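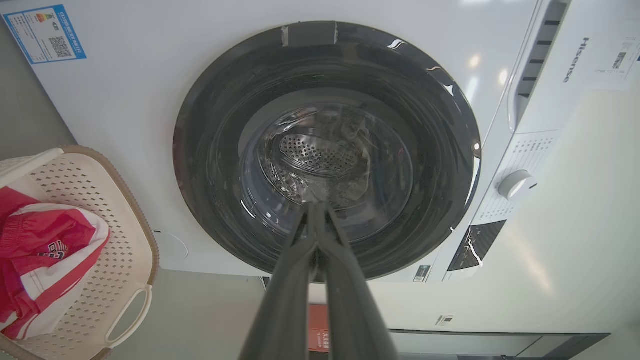
## Tornville Basketball League adopts split-season format and revised tie-break rules

TORNVILLE – The Tornville Basketball League will play its next men's and women's seasons under a split-season format, with a fixed midpoint in December and a revised method for separating teams that finish level on wins. Member clubs approved the changes in a written vote. The new rules apply to all senior divisions and take effect with the opening round.

Under the format, each division plays a full round robin before the midpoint. Teams are then placed in an upper or lower group according to their record, and results against opponents in the same group carry forward. Results against teams placed in the other group are kept for statistical purposes but don't count toward the final standings.

The upper group plays for the four playoff places. The lower group plays for seeding in the Godinho Cup, a single-elimination competition that will now be held at the end of the season instead of the beginning.

### Background

The previous format, a double round robin with no midpoint division, had been in use for 13 seasons. A review of game records from that period covered 3,205 regular-season games. It looked at margin of victory, the number of games with no effect on playoff qualification, and the travel load carried by each club.

In the final month of the regular season, 62 percent of games involved at least one team whose playoff position had already been settled. The review recommended a format that would reduce that share without adding game dates. The total number of dates in the new schedule is unchanged.

Mwajuma Mbwambo said the review began as a scheduling exercise and widened when the late-season figures were compiled. The first draft dealt only with travel, Mbwambo said, and the question of what the games were deciding came up when clubs read it.

### Tie-break procedure

Teams level on wins at the midpoint or at the end of the season will be separated by the following criteria, applied in order:

1. Winning percentage in games between the tied teams.
2. Point differential in games between the tied teams, capped at 20 points per game.
3. Point differential in all games against teams in the same group, with the same cap.
4. Points allowed in all games against teams in the same group, lowest first.
5. A drawing of lots, conducted by the league office.

At the midpoint, before groups exist, criteria three and four are calculated across the whole division. If three or more teams are tied and one is separated by a given criterion, the remaining teams return to the first criterion. Overtime points are excluded from point differential. A game that goes to overtime is entered with a differential of one point in favor of the winner, whatever the final margin.

Forfeits are recorded as 20-0. A team that forfeits twice in one half of the season is placed in the lower group regardless of its record.

### Schedule and venues

The first half ends in December. Group placements will be published at 9 a.m. on the morning after the last first-half game, and the second-half schedule will follow once clubs have confirmed gym availability. Clubs have to submit available dates for both possible groups before the season starts – a change from current practice, in which dates are submitted one block at a time.

The men's and women's semifinals and finals will be played at Pludton Fieldhouse, which seats 1,748 for basketball. Trorkthorpe remains the designated backup venue. Tip-off for the first semifinal is 1 p.m., with later games starting no less than 30 minutes after the end of the previous one.

Home teams in the regular season must have the floor available for warm-up 40 minutes before tip-off. The league will no longer grant an exception for gyms with an earlier booking on the same court. Where the floor can't be cleared in time, the tip-off must be moved and the visiting club notified seven days ahead.
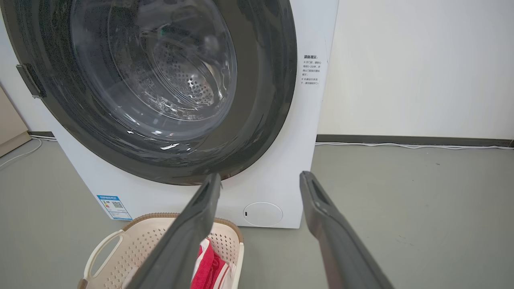

Ajith Mudaliar said Trorkthorpe voted for the split season but would have preferred a cap of 15 points in the tie-break. A 20-point cap still gives a team a reason to keep its starters on the floor late in a decided game, Mudaliar said, "and in a short second half one of those games can move you a place."

The cap was the only item on which clubs submitted competing proposals. The 20-point figure was adopted for the first season and will be reviewed after the playoffs, together with the December midpoint.

### Rosters and eligibility

Rosters may be changed without restriction until the midpoint. After that, a club may add no more than two players, and neither may have appeared for another team in the same division during the first half. To be eligible for the playoffs, a player must have appeared in at least five regular-season games, of which at least two must be in the second half.

Players returning from injury may be granted an exemption from the second-half requirement on written application. Applications must be filed before the final regular-season game.

Florêncio Brandão will handle roster filings and eligibility questions. Madalena Cunha is the contact for venue dates and officiating assignments.

### Availability of documents

The full text of the rules, with worked tie-break calculations for two-team, three-team and four-team ties, has been sent to all member clubs. Copies are available to media on request from the Tornville Basketball League office, open 10 a.m. to 4 p.m.

Media contact: Hélder Bettencourt, Tornville Basketball League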